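Search articles and reviews
Type keyword and hit enter

Open day at Zeltell: knobs, noise and a very good cheese roll

Posted in: Show & Factory Reports / Synths / Studio Life

I'd been meaning to get out to Zeltell for ages. They've opened the doors every December since they moved to the Mundberg site, and every December I've had a mix to finish or a cold. This time I had neither, so on the Friday I was on a train with a flask, a notebook and my good earplugs.

If you don't know the name, Zeltell make the Esteban, that chunky little analogue polysynth with the orange sliders that keeps turning up on other people's records (never mine, I'm still saving). There are only a few rooms to the place and you could walk through the lot in ten minutes if you didn't stop to touch things. I stopped to touch everything.

Anwara Khan showed us round. She looks after voicing and calibration, so she's the person who decides whether your filter sounds like a filter or like a wet sock. We went in groups of six, and mine had two people who build their own modules and asked very hard questions about power supplies. I nodded a lot.

The calibration room was my favourite bit. Each Esteban sits powered up for three hours before anyone goes near it with a screwdriver, then gets tuned, left alone, and tuned again. Anwara played us one that had been through the whole business and one that hadn't, and I'm pleased to say I could hear it! The raw one had a sort of seasick wobble on the low chords. I rather liked it, and said so, and she said every group has one person who does.
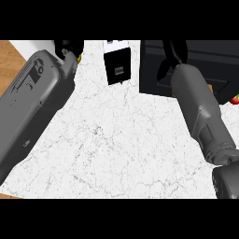

Robot arms over a marble worktop (computer render).

After that we were let loose in the demo room, with headphones on most of the stations and one set of proper monitors at the back that everybody wanted. I had a go on the Skondau, their new one, a stereo delay and looper in a desktop box. It's lovely. The feedback knob goes well past sensible and then just stays there, singing away to itself, and there's a freeze button that I could happily lean on all afternoon (I more or less did, sorry to the chap behind me). The menus are less fun. You have to hold two buttons to change the loop length, and I kept wiping my loop instead. Anwara wrote that down, so maybe I've helped.

Price wasn't settled when I asked. The Esteban is 2,000 these days, and I'd hoped the Skondau would come in at a price I could sneak past the household budget. We'll see.

There was a talk at three o'clock about sourcing old chips, and I'll admit I went in for the sit-down. I came out quite worried about the world supply of decent oscillators. There was also a table of B-stock faceplates going cheap, scratched or misprinted, and I bought one where the word RESONANCE has lost its second N. It's on my studio wall next to the broken tambourine.

A few things if you're thinking of going. Book early, as the morning groups fill up first. Bring your own headphones, because the ones on the stands get very warm by the afternoon – and take a jack adaptor too, I had to borrow one. The cheese rolls in the canteen are enormous. The last bus back to the station goes earlier than you'd think, and the walk is all uphill and has no pavement for a good stretch of it.

I've asked if I can borrow a Skondau for a proper review once they've sorted the buttons. Anwara said to email her in the new year, so that's what I'll do.

Tagged: open day, Zeltell, analogue synths, delay pedals and loopers, out and about

Contact us | Write for us | © All text and sound clips belong to their authors | Back to top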